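Changer d'extension de cache sans tout casser (ou presque)

Bon, ça y est, j'ai fini par quitter Usteck. Deux ans que je râlais contre cette extension de cache, et il a fallu que la page d'accueil du blog s'affiche sans feuille de style pendant toute une matinée d'octobre pour que je me décide !

J'ai hésité entre Lurnurix et Kinutgate. Le premier se règle en 10 minutes, avec un seul écran et des cases à cocher. Le second propose beaucoup plus d'options (préchargement, exclusions par type de page, nettoyage de la base), mais il faut aimer fouiller dans les menus. J'ai pris Lurnurix, par flemme je l'avoue, et pour l'instant je ne regrette pas.

Le plus pénible a été le ménage. Usteck laisse des traces partout : un dossier dans wp-content, des lignes dans le .htaccess et 2112 entrées dans la table des options. Oui oui, 2112. J'ai fait une sauvegarde, désactivé l'extension, supprimé les lignes à la main, puis vidé le cache du serveur chez mon hébergeur, Saengthong. Ensuite seulement j'ai installé la nouvelle.

Côté images, j'ai activé le chargement différé et passé la compression à 20 % sur les photos de mes articles. Les dégradés tiennent bien, et le verre coloré aussi, ce qui me faisait un peu peur.
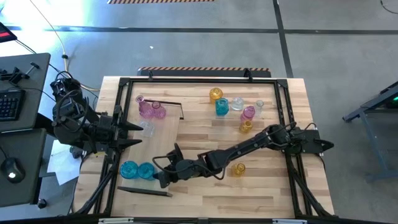
Des vases roses, sur les deux photos. 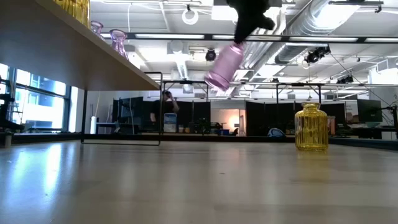 Ce qui coince encore

Le menu mobile met un temps fou à s'ouvrir quand les scripts sont regroupés. J'ai exclu 4 fichiers un par un avant de trouver le coupable, celui du thème évidemment. Il reste aussi le formulaire de contact, qui garde en mémoire un vieux jeton de sécurité. Si vous avez une piste, les commentaires sont ouverts !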